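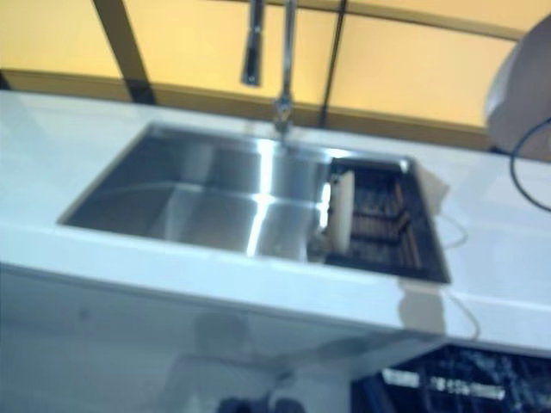 Edin thinks I should let the bridge fall. He wrote it to me this morning, before I had my coffee: the players of our campaign have crossed the Budbridge 3 times already, and each time I let them pass without any trouble, so now they believe that I am too kind to break it. Maybe he is right. I am too kind, and my players have known it since December.

2021-09-04

Tonight we play again, after a long summer pause. I have prepared for two weeks and still I am not satisfied. My notebook has 109 pages about the town of Kneath, its millers and its quarrels, and I am afraid the group will walk through it in half an hour and ask where the dragon is.

My biggest worry is the language. When I was a player in my own language, I could speak as an old king or as a thief and nobody laughed in the wrong place. In English my king and my thief sound the same. Last time I wanted the ferryman to be frightening, and I told them he had "a very strict face". They remembered this for the whole evening. Now every ferryman in Cleltside has a strict face, and I must admit it has become my favourite thing in the game.

I wrote to Edin Petkov again at lunch and asked how he would do the bridge. He answered that I should not describe it much. Let them hear one rope break, then ask each player what they are holding in their hands. I tried it aloud in the kitchen and it was good. I would never have thought of the hands.

So the plan is like this. They leave Kneath at sunset with the Jellon, the little bell they stole from the chapel, and they have 30 minutes of real time to reach the other side. I will put my phone on the table with the clock running. If they argue about the plan, as they always do, the time is lost and the rope breaks. If they are quick, I will let them pass once more, but the bell will ring by itself in the middle, and the guards on both banks will hear it.

I still need a name for the captain of the guards. Also I have to colour the map, the river is now the same grey as the road.

Later. They argued for the whole time. The rope broke, 2 of them are in the water, and we stopped there. I am too awake to sleep.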